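Zivau Controller, Set-up Guide
Section 5: Seating the board and connecting the harness
Revised 2020-07-13

Earlier editions called this a job for anyone with a screwdriver. We doubt it. Read the whole section once before you touch the connector.

1. Switch off at the wall and wait 30 seconds. The lamp on the supply going dark proves very little.

2. Clear a table and set the enclosure on it with the board facing up. Voicu sells a padded mat for this. A clean tabletop has served us just as well.

3. Find the white multi-pin header along one edge of the board. Check it for bent pins under a good light. 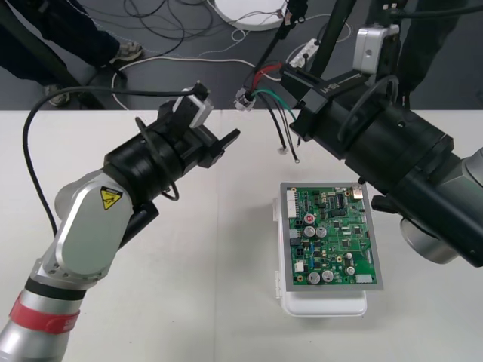 4. Match the wires to the chart in Section 2. Do not go by color alone. Harnesses have been known to leave the supplier with two wires swapped, whatever the bag label says.

5. Push the plug straight in by its housing. Never pull or push on the wires.

CAUTION: Keep loose ring terminals away from the board. Tape over any you are not using.

NOTE: The "self-aligning" claim on the Skeltar plug is generous. It will go in crooked if you let it.

6. Before power-up, look at the floor as well as the table. Coiled cable should lie clear of tripod legs and of anyone's feet.

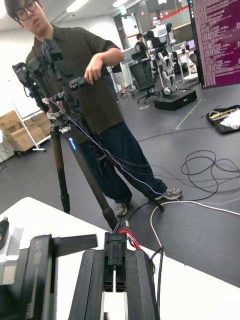

Fig. 2. Tripod, table edge and floor cables.

7. Restore power. If the lamp blinks, switch off and repeat from step 3. Do not hold the reset button, despite the advice on the quick card.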